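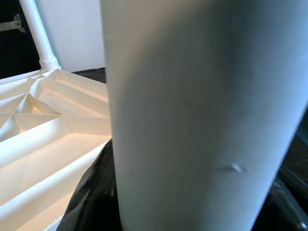
Folding table and plastics check, Imico hall, March

OK, my turn with the clipboard! Same list as last time, plus my two cents wherever I felt like adding it.

Threaded collars on legs and poles: PASS. I gave each one a firm twist by hand. One took an extra half turn, so please snug them up before the rummage sale.

Ribs and molded undersides: PASS. I ran a fingertip down every channel looking for hairline splits (bring a flashlight, the little corner pockets are a pain) and wiped out the crumbs while I was in there.

Dents and creases: NOTE. There's a small pucker in the white cylinder. I'm calling it cosmetic and leaving it in service. Laiba Qureshi, if you disagree, come poke it yourself!

Load labels: FAIL on table 258. The sticker has peeled off completely. It should say 200 lb, same as the others, and Plirkon is mailing me a new one.

Floor caps: PASS, though I'd love softer ones. The Brener kind squeak like crazy on that tile.

Storage rack: PASS. Heavy stuff on the bottom, please, and keep the aisle clear.

Next check is in the fall. Clipboard goes back on the hook by the Farooqui Street door.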